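Can a robot arm sort kids' blocks by shape yet, or should I keep doing it myself?

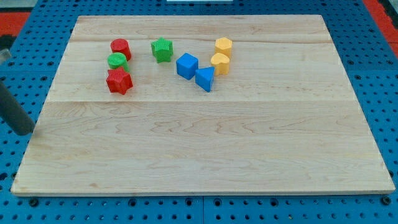 Paula Avram
July 15, 2026

I run a play center in Nesau and we pick up small plastic shape blocks every night – stars, hearts, cylinders, cubes. I spend too much time putting them back in the right bins. Is there an arm that could do it while I mop? Budget is 600, maybe a little more.

Raffaele Pellegrini

Spread out on a bare board with gaps between them, yes, a small arm and a camera can manage. A pile on a rug is much harder. Stars and hearts are awkward because the grip depends on which way they're turned. At 600 you'd get the arm and do the programming yourself. I spent 11 evenings on mine and it still drops the odd one.

Cinzia Grasso

Sort by color instead. Kids can do that.

Italo Sartori

Agree with Raffaele. Ours at the shop in Urville sorts plastic caps fine, but someone has to lay them out first – so you'd still be bending down to the rug.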